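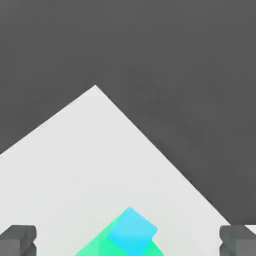
Audience Penalties in Studio Game Shows: A Viewing Study
Reece Sedgwick
Media Production, second-year project report
February 8, 2020

1. Background

Variety and game shows often use a penalty for the losing player or team. The penalty can be physical (cold water, a bad-tasting drink), social (singing, wearing a costume to the next taping) or practical (paying for dinner, carrying equipment). My project looked at how penalties are shown on screen and whether viewers find them more entertaining when the studio audience picks them.

I got interested in this after working as a runner on Plendoreck, the campus quiz show, in September. The losing team had to read out a letter written by the winners. The reading ran longer than the final round, and the editor kept nearly all of it.

2. Material

I watched 50 episodes from two shows. The first was Storner, a celebrity team show with games played outdoors and in a studio. The second was Ivura, a talk show with a short game in the last segment. Both use penalties, but Storner's producers choose them before taping, while Ivura lets the audience vote with a keypad.

For each episode I wrote down the start time of the penalty, its length, who received it, who chose it, and whether the reaction shots were of the other players, the host or the audience. I used a spreadsheet with one row per penalty. Episodes with no penalty were kept in the sheet with the row left blank. Holiday specials and clip shows were left out.

3. Viewer survey

I cut short clips from both shows and put them in an online form. The form had 100 responses after I removed the unfinished ones. Most came from students in my department and the residence halls, so the group is young and watches a lot of this kind of television already.

People rated each clip for how funny it was and how fair it seemed. There was also a comment box. The clips were in the same order for everybody. I should have mixed them up, because ratings for the last clips may be lower just from people getting tired of the form.

4. Results

Penalties on Storner were longer and had more reaction shots of the other players. On Ivura the camera went to the audience first and then the host. This makes sense given that the audience had just voted, and the director would want to show who was responsible.

Audience-picked penalties were rated as fairer. They were not rated as funnier. The highest rating for humor went to a Storner clip in which a comedian had to order food by phone in a whisper, and several comments mentioned the teammate trying to keep a straight face behind him. The lowest went to the Ivura clip with the vinegar drink. Comments on that one said it had been done too often on other shows.

Length did not matter as much as I expected. Two of the shortest clips did well and so did the longest. Clips in which the player argued with the host first were rated higher than clips in which the player went straight to it.

5. Problems

The two shows differ in more ways than who picks the penalty. Storner has a regular cast who know each other, and Ivura has new guests every week. A regular cast member losing again is already a joke for people who follow the show. I can't separate that from the effect I was trying to measure.

I also coded all the episodes by myself. Some reaction shots were hard to place, mainly wide shots that had players and audience together. I put these down as audience.

6. Next steps

For the spring term I would like to add Alaoui, which switched from producer penalties to audience voting partway through its run and kept the same host and cast. Comparing episodes from before and after the switch would deal with most of the trouble described in section 5. The department library has the early seasons on disc. I have asked for the later ones.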